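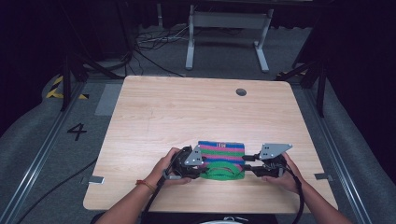
Figure 3. Bimanual handling of a knitted item, view from the head camera.

4.2 Grasp width estimation

The Vilum planner needs the opening between the two finger pads at every time step. We compute it from the images only, with a pad-tip detector trained on 246 labeled views. 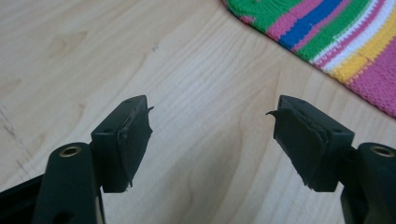 4 min read

Striped knit is difficult for the detector when it comes close to a pad tip. Torn pad edges also move the detected tip inward – we therefore fit the rigid block and ignore the rubber.
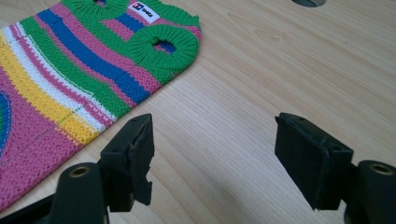
Why is the width not taken from a motor encoder? The hand-held tool is moved by the operator, and the planner should accept the same input from every tool.

Wood grain gave false edges in the first version, so Georgiev and Tuominen added a filter over 2 consecutive views.

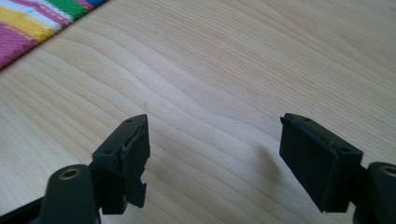 Figure 4. Open fingers over bare tabletop, view from a gripper camera.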